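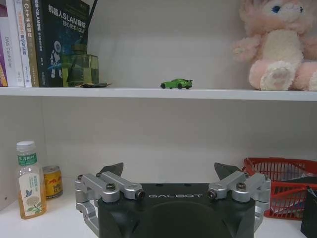
Technical bookshelf: order, bookends, and a diffuser on the same board

bako_z
25/09/2022
I am rearranging the shelving unit in the study. White boards, light grey back panel. The upper board has six books standing at the left and the rest of it is for odds and ends. Two questions.

1. Order. The row mixes English and Chinese titles: DAS Controller, a C++ book, the SLAM navigation one (机器人SLAM导航), and so on. By subject, by language or by height?

2. The SLAM book is the largest and I have it partly face out. Is that bad for the binding over several years?

The green glass bottle in front of it stays. So does the lime-green model car.

Zainab

pramen
By subject. Six books is not enough to need a system, but you will buy more, and splitting by language puts two books on the same topic at opposite ends. I have 546 on mine and had to redo the lot in May for exactly that reason.

Face out is fine provided the book is standing square on its bottom edge. Leaning is what does the damage. The text block pulls away from the case at the top of the spine.

grustier7
Disagree on subject. Height first, always. A tall book next to a short one has no support over the top third of its cover, and the cover bows. Tallest at the outside against the upright, shortest towards the middle, then a bookend.

pramen
That matters for large hardbacks. For ordinary paperbacks at hand height the difference is nil. I would sooner find the book.

grustier7
With six books you can find any of them in the dark.

Afia Tetteh
The bottle concerns me more than the order. If it is a reed diffuser, the oil creeps up the reed and drips off the end. It also gets down the outside of the neck when the bottle is moved. Diffuser oil takes the ink off a printed cover and softens some paint finishes. I lost the finish on a shelf board to one, a ring the size of the base.

Put it on a glazed saucer or a tile, and keep it a hand's width from any paper. Directly in front of your biggest book is the worst place on the shelf for it.

bako_z
It is a diffuser, yes. One reed, black. I have not noticed a ring but have not lifted it to look. What about the small flat thing at the base, would that do as a mat?

Afia Tetteh
I can't tell what it is. If it's paper or a packet, no. Paper will wick the oil and spread it over a larger area. It needs to be something non-porous with a lip.

nishad
Cork mats are no good either, for the same reason. Glass coaster.

Second point, which has not come up: load. What is the span of the board and what is it made of? Books at one end near the upright are fine. Move them to the middle and a long board will sag.

bako_z
1,044 mm between uprights. Not sure of the material, it came with the flat. No visible sag with a straight edge on it.

nishad
Then keep the heavy end where it is. A toy car in the middle weighs nothing. If you fill the whole board with textbooks, fit a centre bracket or a batten along the back.

jeller
Late reply on the bookend question. Use the kind with a thin steel foot that goes under the last two or three books. The decorative weighted ones slide on a painted board. Check that the upright part is at 90 degrees to the foot before you buy, as the cheap ones are often splayed and the row leans to match.

grustier7
Agreed on the steel foot. Put a strip of non-slip liner under it.

pramen
The liner marks white paint if it is the soft PVC sort. Felt.

grustier7
Felt slides.

bako_z
Result so far. Order is by subject, except that the SLAM book will go spine out at the far left against the upright, so both of you get something. Diffuser to the right-hand end on a saucer. I lifted it and there is a faint tacky ring, so Afia was right. What takes that off without dulling the paint?

Afia Tetteh
Warm water and one drop of washing-up liquid, soft cloth, then dry it straight away. Try it at the back of the board first. No white spirit.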